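Call for participants: comparison of hand-held grippers, Grenus project
Published 28/06/2018 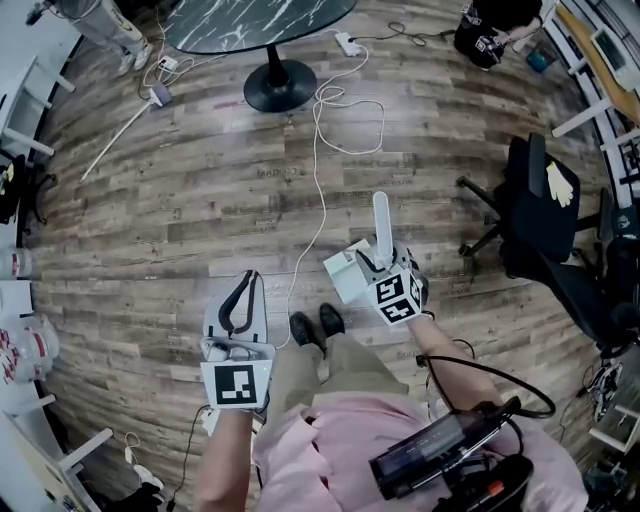
According to Loan Giáp, the difference between two grippers only shows after an hour of use, when the wrist begins to tire and the fingers no longer close where one expects them to. The present study takes up that point. Earlier trials in March were limited to short sessions and did not record fatigue.

The Grenus project invites adults to take part in a comparison of hand-held grippers fitted with printed markers for camera tracking. Participants work with one gripper in each hand and carry out everyday tasks such as picking up, turning and handing over small objects. The recordings will be used to select the finger shape and camera position for the Langat arm.

Each participant attends 4 sessions of 39 minutes, with a questionnaire after each. Work is done standing, and flat closed shoes are required. No technical knowledge is expected. Left-handed persons are particularly encouraged to apply.

Persons with a current injury to the hand, wrist or shoulder cannot be admitted. Participants may withdraw at any time and will be paid for the sessions attended.

Applications should state age, height, leading hand and available dates, and be addressed to Nadja Mösli, Grenus project office, quoting reference 387. Questions on data protection are answered by Benedikt Camenzind. Applicants will receive a reply within 6 working days.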